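Open day at the Henska dish works, Clernedlow

Quick write-up before I forget it all. Drove out for the open day, got there late, parking was a field. Mud. Bring boots if you go next time.

Henska makes plain everyday tableware — plates, bowls, the sort of thing you eat toast off and never look at. Old brick building by the river, newer shed stuck on the back. They open it up twice a year, February and December. Groups of 30, so I waited a while in the yard with a coffee from the Šimek van (good coffee, terrible lid).

Our guide was Štěpánka Baláž, glazing. Talks fast, walks faster. First stop the clay room, cold as anything. Bags stacked to the roof, a mixer going the whole time so I lost half of what she said. Got this much: two clays, one for the cheap line and one for the Darside range, and they never share a mixer. Somebody did once and they threw out a week's work.

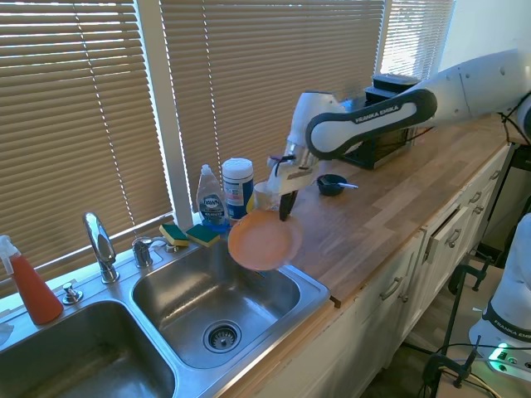 Then the pressing line. Soft clay goes on a mold, a hot head comes down, spins, up again, and there's a plate. Ladies at the end run a wet sponge round the rim by hand. One of them let a kid in our group have a go and he went straight through the edge. Big cheer.

Drying room next, quick look from the door only. Smells like a wet sidewalk in summer. Then glazing, which was Štěpánka's own patch so we stayed too long and had to skip the pattern store. Pity, I wanted that. Glaze recipes are numbered and most are retired. The one everybody asks for is 301, a warm pinky clay shade. She said it comes out different every winter and customers write in about it. Some like it, some want their money back.
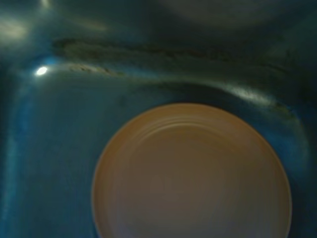

Pale tan, going grayer toward the middle. Blue plastic all round.

Kilns after that. Four of them, only two lit. Couldn't get close but you feel it on your face from the yellow line. Libor Zeman runs the firing and has done for nearly 30 years. He doesn't like tours much, I think, but he warmed up when a man at the back asked about cracks. Fast cooling is the main cause. Also people putting a cold plate in a hot oven, he has strong views on that. Don't do it.

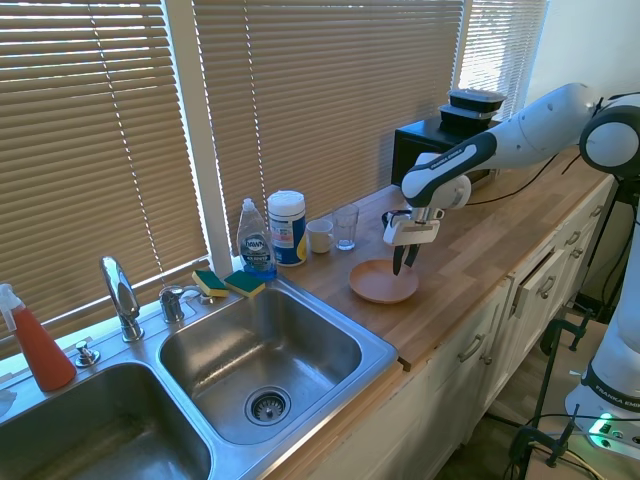 Terracotta pink, shallow, raised rim. Dawn by the window.

Lunch was in the canteen, soup and a roll, served on seconds from the line. Mine had a rim like a potato chip. Long talk at our table about dishwashers vs hand washing. Libor's answer was either is fine, just don't stack them wet with grit on the foot. The foot is the unglazed ring underneath, it scratches whatever is below it. I had no idea, all mine are scratched to bits.

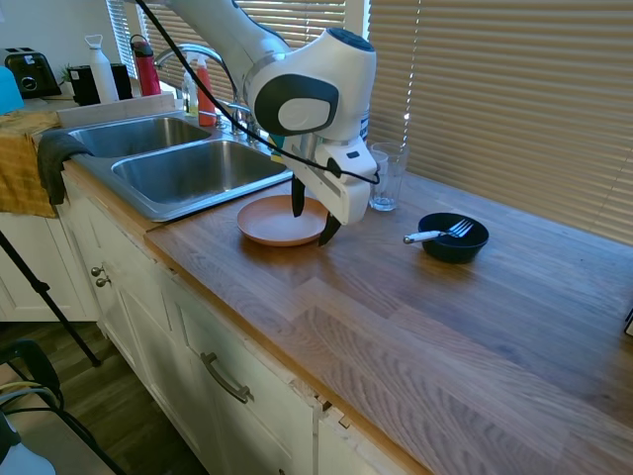
Seconds shop was the real draw for most poeple. Cash only, no bags, bring newspaper. Line went out the door by the time we finished lunch so go there first. I came home with a stack of side plates and a bowl that rocks a bit when you put it down. Jugs had all gone.

Other notes. Toilets across the yard, not in the main building. Stairs to the glazing floor are steep and theres no elevator. The kiln end is all on the flat though. No booking for the morning groups, afternoon ones you have to call ahead. Bus stops at the bridge, then ten minutes uphill.

Going back for the December one, for the pattern store mostly. And a jug.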